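Breakfast at Ivus: Frequently Asked Questions

Maintained by Rafail Economou, who would like to be asked fewer of them in the stairwell.

Last gone over in May. If something has changed and this page hasn't noticed, tell me and I'll get to it.

THE BASICS

What is the breakfast table?

It is a table with breakfast on it. Tenants of the Ivus building and their guests can help themselves to cereal, toast and milk before work. There are no eggs. I'm putting this near the top to save us both some time.

When is it open?

From 7 in the morning. I clear at half past nine, and if you come in at nine forty and see me carrying the toaster, please don't walk beside me asking whether it's still warm.

Where is it?

In the big open space on the ground floor, the one with the exposed ceiling. People who remember the building from before the renovation call it the Zeven room, and the signs on two of the doors still say so. Same room.

How much does it cost?

Cereal and milk come with your rent. Toast is 70 cents a slice, into the tin by the sink. We tried making toast free as well. Bread consumption went up in a way I can only describe as agricultural.

Do I have to sign up?

No. If you're bringing more than three guests, send me a note the day before. A visiting delegation once ate everything in the building and left a very nice card.

THE TABLE AND WHAT'S ON IT

Why is there a plant saucer on my placemat?

You mean the terracotta one. It's sold as a plant saucer, yes. I bought it new, it has never met a plant, and it makes a better toast plate than most toast plates. The rim is thick enough to stop a slice sliding off while you carry it, and the clay takes up the steam, so the underside doesn't go limp. Regular plates are on the shelf for anyone who feels strongly. I've stopped trying to convert people, though I do set it at the front.

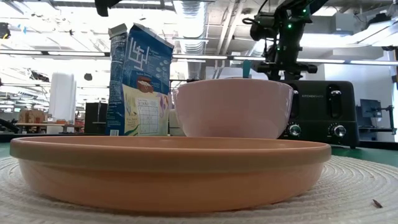

Terracotta saucer on its placemat, pink bowl behind, toaster and open cereal to hand.

Can I put jam straight onto the saucer?

Please don't. It's unglazed. Whatever you put on it becomes a permanent resident. Butter leaves a shadow and beetroot chutney (yes) leaves a crime. Put the jam on the toast, or on the little dish the jam comes with.

How do you wash unglazed terracotta?

Hot water and a stiff brush, no detergent, then stand it on its edge on the rack until the next day. Soap goes into the clay and comes out again in your toast. If you have already washed it with soap, soak it in plain water for 30 minutes, change the water, soak it again and say nothing to me.

Is the pink bowl for anyone?

Yes. It's the deep one with the matte finish. It holds a serious amount of cereal, and I suspect that is why it gets described to me as "the nice bowl" by people who have no other interest in ceramics. It's first come, first served. You can't reserve it, and leaving your keys in it doesn't count as a reservation, it counts as keys in a bowl.

Can the pink bowl go in the microwave?

It can, but the rim gets hotter than the porridge does. Use the plain white ones for anything heated.

What about the placemats?

Round, woven, off-white, and therefore a complete record of everything eaten on them. Shake them outside, over the grass, before you wipe them. The braid is wound in rings and crumbs settle between the rings like they've paid a deposit. If a mark won't come out with a damp cloth, turn the mat over. When both sides are bad, bring it to me and we'll have a short ceremony.

Do the placemats matter?

The tabletop is green and shows every drip of milk, so yes, a bit. They also tell people where to sit. Before we had them, everyone laid out at the same corner and left the rest of the table to the cereal.

CEREAL

Which cereal do you have?

Whatever the shop had. I buy one box at a time and don't take requests, but I do hear them, through the wall mostly. If you want a particular kind, bring your own box, write your name on it and accept that your name is only a suggestion.

Why is the top of the box torn?

People. The flaps have a tab and a slot. It's a clever arrangement that someone was paid to design, and in four years here I have seen the tab go into the slot perhaps twice. I've given up on the flaps. Fold the inner bag down, twice, and put the clip on. The bag is what keeps it crisp anyway.

Where do I put the box when I'm done?

Back on the table, toward the back, standing up. When it's cleared away for the day it lives on the second shelf of the pantry next to the Paiva oats. Empty boxes go flat in the paper bin. Returning an empty box to the shelf, upright, with the lid closed as if everything were fine, is the act of a person with something to hide.

Are the Paiva oats part of breakfast?

They are. They take a while, so start the pan before you do anything else. We get them in the big paper sack and decant. Scoop from the jar, please, and leave the sack alone, it has opinions about being moved.

MILK

Why is the milk in a glass and not in a jug?

The jug broke, we used a tall glass for a week, and people stopped over-pouring. You can see how much is in it, you take some, and you're aware that others are watching the level. I never replaced the jug. Half full is plenty to put out at one time; the carton stays in the fridge and tops it up.

Is the other cup for milk as well?

The green see-through one is for water or juice, whatever you're having. Fill it yourself. I don't pour juice in advance. It sits there, gets a skin of dust and is poured away by the person who arrives last, with a sigh, so that I'll hear it.

Do you have oat milk?

Yes, in the fridge door. It isn't put out on the table. The one time both were out in matching glasses, everyone was unhappy, including people who drink either.
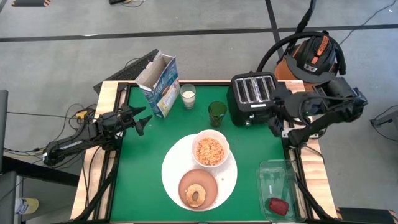 THE TOASTER

How many slices can I do at once?

It's a four-slot, so four. But if there's a line behind you, do two and let the next person have the other pair. I don't think that needs a sign. There was a sign. Someone toasted it.

What setting should I use?

Start at three. Sliced white wants less and rye wants more. Seven is there for reasons known only to the manufacturer, and should be treated as a historical curiosity. The smoke detector is directly relevant to this question.

My bread is stuck. Can I use a fork?

No. Switch it off at the wall, unplug it, wait for it to cool and then use the wooden tongs, which hang on the hook by the sink when they haven't been borrowed to stir paint.

Why does it sit at the back of the table?

It's hot and the front of the table is where the elbows are. Leave it there. Also leave some space between it and the cereal box. Cardboard next to a toaster is a bad habit even when nothing comes of it.

Who empties the crumb tray?

In theory, whoever used it last. In practice, me. The tray slides out from underneath and the crumbs go in the food waste. If you do it once, unasked, I will remember you with real affection at the end-of-year drinks.

Can I do a bagel?

Halved, yes. Whole, no. I'd have thought this was covered by geometry.

Can I do anything with cheese on it?

No.

What if the cheese is only on one side?

It's always only on one side. No.

SETTING UP AND CLEARING

I've offered to set the table. How does it go?

Wipe the green top first with a barely damp cloth, then dry it, or the placemat will stick. Toaster and cereal box along the back. Milk and cup next to the cereal. Placemat at the front, and the saucer on the mat. Bowl somewhere between. Spoons last. None of this is sacred except the toaster, see above.

And clearing?

Milk into the fridge first, whatever else is going on. After that, bowls and cups in the dishwasher, saucer by hand, mats shaken. Wipe along the inside of the wooden edging as well as the flat part. Cornflake dust gathers in that corner and goes hard, and then it's a job for a butter knife and a podcast.

Can I borrow the table for something else?

After half past nine, yes, tell me first. Put it back where it was. It's square, so you have a decent chance of getting it right whichever way you turn it.

Can I take a bowl up to my desk?

You can. It has to come back down the same day. There is a shelf on the third floor where our bowls go to retire and I visit it with a tray on the last working day of the month. No questions asked, some looks given.

OTHER

Will there ever be coffee?

There's coffee at Gevunano across the yard, and they open when we do. It's better than anything I'd make, and they would take it badly if I started. Their cups go back to them, please, I've got four of theirs here already.

I left a container in the fridge. Is it still there?

What color was the lid? If it was there at the end of last month it isn't now.

Who do I contact about something not covered here?

Rafail Economou, front office, ground floor. Mornings I'm usually at the table. Bring the 70 cents if you've also had toast.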